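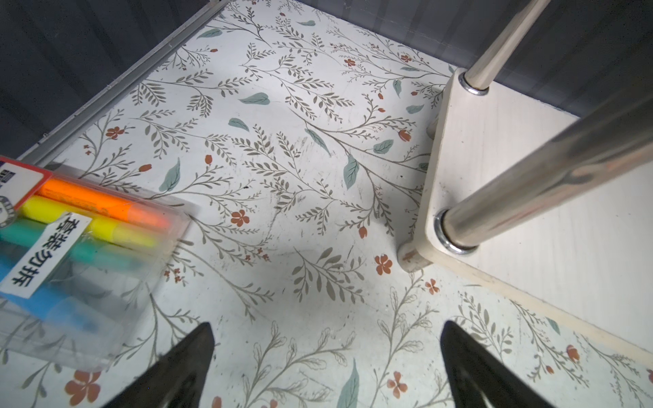

Lining Shelves With Patterned Contact Paper

Search this site Go

Residents of Conirley Housing may line shelves and tabletops in their units with removable contact paper. Please follow the steps below so that the surface stays flat and the paper can be taken off at move-out.

What you will need

Contact paper, a tape measure, scissors, a utility knife, a soft cloth, mild dish soap, and a plastic smoothing card.

Prepare the surface

1. Remove everything from the shelf. Wash it with soap and warm water, rinse, and let it dry overnight.
2. Measure the length and depth. Add one inch on each side.
3. Unroll the paper face down and cut along the printed grid. With a floral or leaf print, check which way the stems run before cutting a second piece.

Apply the paper

4. Peel back two inches of the backing and press the paper along the rear edge.
5. Pull the backing away slowly with one hand and smooth with the card in the other, working from the center outward.
6. Prick any air bubble with a pin and press it flat.
7. Trim the extra paper with the knife. Where the surface meets a metal edge strip, cut against the strip and do not cover it.
8. Return small shelves, baskets, and toys to the surface after 14 hours. Lift items with metal legs into place; dragging them may tear the print.

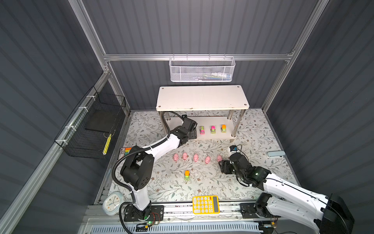

Care and removal

Wipe marks with a damp cloth. Do not use scouring powder. To remove the paper, warm one corner with a hair dryer on low and pull back at a flat angle. Residents who need help may contact Matilde Aguiar, Unit Services, Room 202.

3 comments | 14 shares

Contact Us | © Conirley Housing | Back to top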